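# Zakthorpe extends kitchen rebate to renters

Renters in Zakthorpe can now apply for the town's kitchen rebate, which until this month was open only to people who own their homes. The change took effect at the start of September and covers apartments, duplexes and rooms in shared houses, as long as the applicant's name is on the lease.

The rebate pays back part of the cost of replacing a gas range with an electric or induction model, or of buying a countertop induction unit. Town records show 508 households have used it so far. Zakthorpe has 3434 rental units, and none of them qualified under the old rules unless the landlord filed the paperwork.

"Landlords weren't filing," said Sanne Van Rooij, who runs the program out of the town utilities office on Morrison Street. "We had tenants calling every week asking if they could do it themselves, and we had to tell them no."

Under the new rules a tenant can apply alone for a countertop unit, with no signature from the owner. Replacing a built-in range still needs the owner's written consent, and any new wiring has to be done by a licensed electrician and inspected before the rebate is paid.

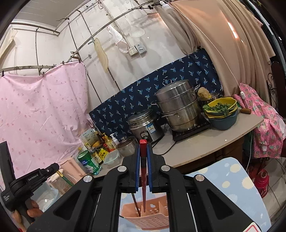
Countertop units are expected to make up most of the new applications. They plug into a standard outlet, and a tenant who moves within town limits can take one along. A tenant who moves out of Zakthorpe within a year has to pay back half of the rebate.

Wen-hsiung Yuen rents the upper floor of a house near the Caltine bridge and asked the town council to change the rule last winter. He said his gas range had been shut off twice for leaks and that he had bought a small induction burner with his own money while he waited for repairs.

"I cook rice, I steam fish, I make soup. I don't need four burners and an oven," Yuen said. "But I paid full price and my neighbor across the street, who owns, got money back. That didn't seem right to me."

Purchases made before September are not covered, so Yuen will not be paid back for that burner. He said he plans to apply for a second one.

The council approved the change with 2 members opposed. Their main concern was older buildings, where several kitchens may share one electrical panel. The final version limits each apartment to a single unit and asks applicants to list the other large appliances they run in the kitchen. If the list raises a question about the load, the utilities office will send someone to look at the panel at no charge.

Money for the program comes from a surcharge on commercial gas accounts. Van Rooij said the balance is enough to pay for over 4000 countertop rebates at the current rate, and that the office does not expect to run short before the next budget.

The neighboring town of Plidport, which buys its power through the same utility, has no rebate for renters. Plidport residents are not eligible for the Zakthorpe program even if they work in town or get their bill from the same office - a point Van Rooij said comes up often at the counter.

Applicants need a copy of the lease, a dated store receipt and a recent electric bill. If electricity is included in the rent, a letter from the landlord saying so will be accepted in place of the bill. Forms are available in English, Spanish and Chinese at the utilities office, open until 4:30 p.m., and at the public library. Payments are mailed as checks and normally take six weeks.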